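# Bin night (and the rest of the kerbside week)

I've been adding to this article on and off for years, so forgive the wandering. Bin night is the evening before the council truck comes, when everybody on the street drags their rubbish to the kerb. I grew up with it in Jullberg, a town of 1,393 people, and I still can't hear little plastic wheels on concrete without feeling I've forgotten something.
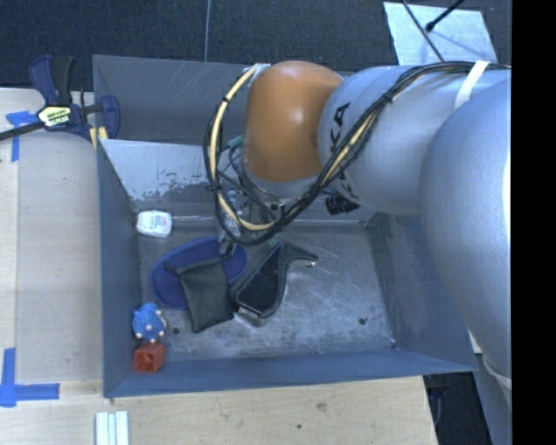
Jullberg went over to wheelie bins the April I started high school. Before that it was metal cans with lids that never fitted, and garbos who ran behind the truck in footy shorts. My dad left them a slab of beer at Christmas — everyone did, and I reckon the garbos' sheds must have looked like bottle shops by New Year.

## Colours

Lid colours are a proper muddle. At home, red was rubbish, yellow was recycling and lime green was the garden. When I moved to Cerness the green lid meant rubbish, and I spent my first fortnight there putting hedge clippings in with the nappies. Gadisa Yilma, my neighbour at the time, very kindly left a note on the lid (with a drawing!).

## Putting them out

Wheels to the house, lid opening to the road, and a decent gap between bins so the truck can get a grip. Everybody agrees on that much. The arguing is over *when*. In Heo, where my sister lives, they go out at dusk and not a minute before, while in Clasurura half the street waits until they hear the truck and then bolts out in their dressing gowns. I'm a dusk person myself, though I've done the dressing gown sprint more than once.

## Hard rubbish

Once a year you get hard rubbish, which I love more than my own birthday. The Cerness limit is 2 cubic metres per house and the whole suburb goes for a stickybeak the night before. I've brought home a piano stool, a perfectly good esky and a ute-load of pavers. Valdemar Hjaltested from the corner house once furnished a whole granny flat that way, and he's still got the couch.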